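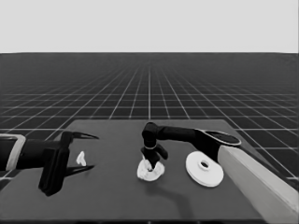 Planning and Paying for Your First Two-Arm Cell
Questions our customers ask before they sign anything

Do I really need two arms?
Maybe not, and we'd rather you found that out early! If one arm can pick up your part and set it down again, start there and keep the savings. Two arms earn their money when one has to hold while the other works. Send us a list of your parts and we'll gladly talk it through.

Can I see my job run before I buy?
Yes, please do. Every Stolteck quote comes with a simulation study, and we model your parts in it, right down to the small awkward ones. 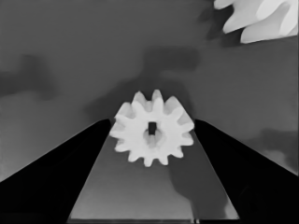
Simulated view of a toothed gear between the two gripper fingers.

The study takes 6 working days once we have your drawings. It costs $400, and we take that off the price if you go ahead.

Will one set of fingers handle everything?
Sometimes, and it's a lovely surprise when it does. Small parts and wide, round ones ask for different things, though, so do send us your biggest and your smallest (people tend to forget the biggest).
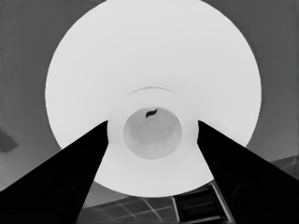 If you do end up needing a second set, budget $161 a pair for the Ferkley fingers, and ask for them on the first order so they ship together from Ploltau.

What else should I put in the budget?
Training, a spare cable or two, and somebody's time. We suggest setting aside 32 hours of staff time for the first month, mostly for teaching positions and fixing the little things that come up.

Who do I talk to?
Naa Asante looks after first-time buyers and answers the phone from 8 a.m. Orders placed by the end of September keep this year's prices.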